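Thread on remote-controlled demonstrations for cable handling, mostly for people setting up their first rig. Notes from the Clilness cell, October.

**1/** Task: take one bundle of power supply cable out of a divided cardboard box, move it to a clear tray with compartments, let go. A person does this without looking. Teaching it to an arm by remote control has taken us most of the month.

**2/** Setup is a leader arm on the operator's side, a follower on the bench, and a wrist camera on the follower. The leader runs at 50 Hz. We log joint positions, gripper opening, motor current and the wrist view. Force is estimated from current, so treat it as a hint.

**3/** We started by hand-guiding the follower directly. It's fine for rigid parts. With cables the operator's forearm kept getting between the camera and the box, and every one of those recordings had to go.

**4/** Remote control fixes the forearm and costs you touch. On the Ellard leader there is no force feedback, so new operators squeeze until the motor complains. We capped the closing current in software. Grip quality improved the same afternoon.

**5/** Latency. End to end we had enough delay that operators moved, paused, looked, moved again. The policy learned the pauses. It would stop dead above the box for no reason visible in the data except that people had stopped there too.

**6/** Two cures. Shorten the video path (we dropped a needless re-encode) and trim idle stretches before training. Trim by joint speed, and leave the gripper closing phase alone or you will cut the grasp out of your own data. Ask how I know.

**7/** First batch was 48 demonstrations, one operator. The policy copied his approach angle exactly and failed whenever a bundle lay across it. Second batch: several operators, bundles turned by hand between runs, box shifted a little each time.

**8/** We are now at 800 demonstrations. I'd swap a good part of them for fewer, more varied ones. Long runs of near-identical grasps mainly taught the arm to be confident in one corner of the box.

**9/** Dividers matter more than I expected. Torn cardboard catches a fingertip, and the operator corrects with a small sideways wiggle. Keep those runs. Label the correction as part of the task and don't throw it out as an error. Clean demonstrations alone give you an arm that has never seen a snag.

**10/** Do throw out: wrong bundle picked, dropped outside the tray, operator talking to someone and drifting. We mark these with a foot pedal at the end of the run. Marking them later from video took longer than recording them.

**11/** Start pose for the reach, fingers apart, bundles in their compartments:
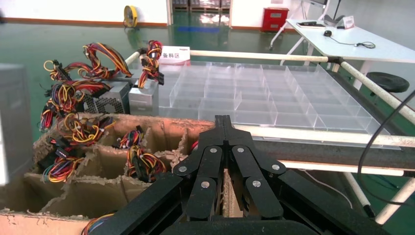

**12/** Reply from Akpan: "Why start so close? If every demo begins at the box, the policy has no idea what to do from further out."

**13/** Fair point, and it bit us. We record the long approach separately now, and a scripted move covers the gap when the learned part isn't needed. Purists may object. The scripted move has yet to miss the box.

**14/** Other thing about starting close: the wrist view is full of wire from the first step, so the policy has to choose a bundle at once. Red, yellow and black strands look much alike from one bundle to the next. We had operators take the nearest bundle every time, as a written rule. Before the rule, each of them had a private order and the model averaged them into a reach between two compartments.

**15/** Tooling: recordings go through Brerik for replay and trimming. It will play a demonstration back on the real follower at reduced speed. Do that for a sample of every batch. A run that looks fine on video but fails on replay usually means your clocks are off.

**16/** Still open: bundles whose loose leads hang over the edge of the box. The gripper lifts the main part and the rest drags. Operators handle it with a higher lift and a short wait. The policy gets the lift and skips the wait. Next batch has more of these, recorded with 2 operators on alternate runs.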